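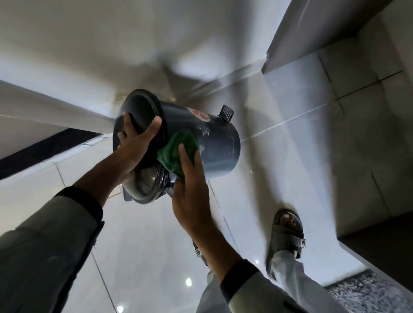 Wiping down a dark gray bin with a green cloth.

Home News Shows Press Contact

Veler Opens Free Library of Life Stories from Television and Radio

RULTORA — Veler is thrilled to open Kalano, a free online library of short biographies of the people we watch and listen to every day. News anchors, radio hosts, political commentators, weather presenters — they are all in there, with where they grew up, where they went to school and how they got their first job on air.

Kalano opens this March with 78 profiles, and 69 of them were checked line by line with the person they describe. The rest draw on published interviews, and each one lists its sources at the bottom of the page. Profiles run up to 1000 words, so you can read one over a cup of coffee!

The Waweru radio archive has opened its collection of old interviews to our writers, and we are so happy with what came out of it. Many of the clips haven't been heard since they first aired, and readers can play them right next to the text.

Two new profiles will go up every month. Readers who spot a wrong birthplace or a missing show can use the correction form on any page, and every fix is marked with the month it was made.

Kalano is free to read and needs no sign-up. Press questions can be sent to the Veler newsroom through the contact page.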